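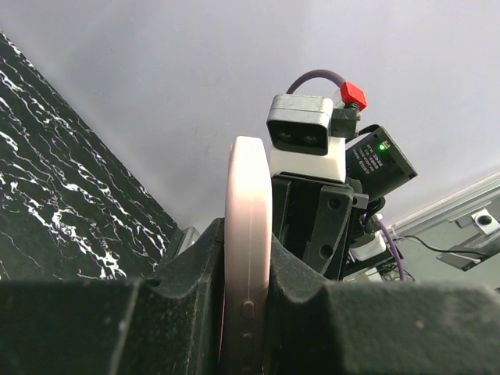 Do I have to be a forgetful person to take part?

Anyone who mislays things at home can join, whether it happens twice a day or twice a month. We want a mix of both.

Flisik Household Study: call for participants

Madell is looking for 84 adults to keep a diary of things they lose and find at home. The study is called Flisik. It lasts 30 days and most of it is done on your own time.

Every home has items that go missing. Keys, glasses, chargers, straps, lids, the second glove. We would like to know which items they are, how long people look for them, who does the looking, and where they turn up. A first group kept diaries in February and sent in 247 entries. Their comments led us to shorten the diary form, and we now need a larger group to fill in the new version.

What you would do

You attend one introductory meeting at our office on Tuhiwai Street, or join the same meeting by phone. It takes an hour. After that you write an entry each time something in your home can't be found where you expected it. An entry has eight questions and most people finish it in a few minutes. You can use the paper booklet or the online form, which is called Jullanano. Please pick one and stay with it for the whole period.

If nothing goes missing on a given day, mark the day as blank. Blank days count the same as any other day, so please don't skip them.

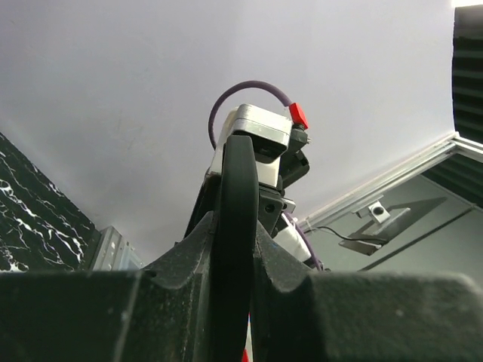 Curved black band, upright.

At the end there is a phone interview. We will read a few of your entries back to you and ask what you remember. You may decline any question.

Who can take part

You need to be 18 or older and have lived at your current address for at least six months. You can live alone or with others. We can take two people from the same household, but each must keep a separate diary and not compare entries until the study is over. People who took part in the first group are not eligible this time. Renters, owners and people in shared housing are all welcome. We are short of people who live with small children and would be glad to hear from more of them.

Payment

You receive a gift card after the interview. If you leave early you are paid for the part you completed. Parking and bus fare for the meeting are refunded on the day. Bring your receipt.

Your information

Diaries are stored under a number. Do not write down account details, door codes or the location of spare keys. If you do so by mistake, tell us and we will remove the entry.

How to apply

Fill in the short form on the Flisik page or pick up a paper copy at the front desk. Applications close Thu 8 May. We reply to everyone, including those we can't place, and keep a waiting list in case people drop out before the first meeting.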